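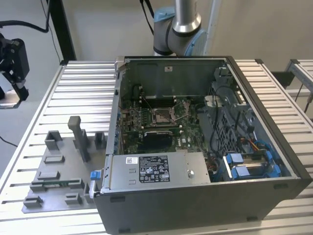 A reader who signs as Wikville wrote in to say I was being unfair about website relaunches, that a firm has to refresh its site every so often or people assume it has gone bust, and would I please name one that had got worse. Fair enough. I'll name one.

Iordache sells safety signs, floor tape, lockout tags and those laminated cards that tell you what to do if someone gets a shock. I have bought from them for years, for a small workshop and then for a slightly bigger one. Their old website was ugly. It was beige and it had a menu down the left-hand side with everything they sold in it, in alphabetical order, and if you wanted "Signs, electrical, danger of death" you scrolled to S and clicked. The page came up straight away and told you the size, the price and whether they had it.

In February they sent round an email to say the site had been "reimagined". I have learned to be wary of that word. When a firm says it has fixed something, you can go and check whether it's fixed. When it says it has reimagined something, there is nothing to check.

So I went and looked. The front page is now one very large moving banner. It slides. The first slide says that safety starts with people. The second says that people start with safety, which I read several times in case I had missed something. By the time I had made up my mind to click on one of them it had moved on, and I ended up on a page about their values. I have no quarrel with their values. I wanted a pack of tags.

The alphabetical menu has gone. There are now 6 headings across the top, and they are Discover, Solutions, Learn, Community, Insights and Shop. I would like somebody to explain to me the difference between Learn and Insights. I opened both. Learn has an article called "Why Labels Matter" and Insights has an article called "Do Labels Matter?" They share a good many sentences. I did not open Community.

Shop, when you get to it, has the products sorted by "journey". You can be starting your journey, growing your journey or leading the way. I couldn't tell you where on my journey I need yellow floor tape. It was under growing.

Wikville's point, as I understand it, was that people like me are used to the old thing and would complain about any change at all. There is something in that. I grumbled when the bank moved its log-in button and a fortnight later I'd forgotten where it used to be. So I tried to be fair and gave the new site a few months before writing anything down. I used it for every order. I kept a note of how long it took me to get from the front page to a finished basket with the same two or three things in it that I always buy. On the old site that was about 2 minutes. On the new one I have never once managed it quickly, and on one occasion I gave up and rang them. The person on the phone was very helpful and found what I wanted at once. I asked how, and was told that the staff still have the old list.

That bothered me more than the banner did. If the new way of finding things were better, you would expect the people who do it all day to be using it.

Then there are the free downloads, which every relaunch seems to come with. Iordache promised 900 free resources. I am suspicious of any large number with the word "resources" after it, so I spent an evening clicking. A lot of them are the same poster in different colours. A lot more are the same poster in different paper sizes, each listed as its own resource. The one I wanted, a plain sheet for the wall by the fuse board, asked for my email address, my job title, my phone number and the size of my organisation. I put in an address I keep for that sort of thing. Within the week it had been written to by Iordache, by something called Zikik, which I had never heard of, and by Zikik again asking whether I'd had a chance to look at its first email.

I don't call that free. A poster that costs you a phone number has a price, and I'd have been happier if they had charged me a pound for it and left me alone.

For balance, here is what has got better. The site works on a phone now, and the old one didn't. The photographs are bigger, so you can see whether a sign has holes drilled in it. You can save an order and repeat it, though you have to make an account first, and mine logs me out whenever it feels like it. The type is larger too and my eyes are grateful.

The search box is a harder one to judge. It exists, which the old one didn't, and if you know the exact name of the product it will take you there. If you don't, it shows you articles. I typed "danger" and got 40 results, and the first page of them was all blog posts. On a website that sells danger signs!

I had a similar thing with the trade counter at Jidham, which put up a new site a while back and lost its own opening hours in the process. They were on the old front page in big letters. On the new one they were inside a picture of a map inside a page called "Our Story". To their credit, somebody must have complained, and the hours came back. The sliding banner stayed.

What I'd like to know, and Wikville didn't say, is who asks for these things. I have never heard a customer of any firm say the menu was too easy to follow. I have never wanted a banner to slide. I suppose someone goes to a meeting, and someone else at the meeting sells websites, and the old one does look a bit tired on a big screen. Perhaps orders went up afterwards. If they did, I would be interested to see the figures, and to see whether they went up because of the banner or because they cut the delivery charge in the same week, as Iordache did.

I'm still buying from them, before anyone asks. The tags are good and they arrive when they should. I just ring up now.

Posted 10 September 2019
Filed under: websites, grumbling, workshop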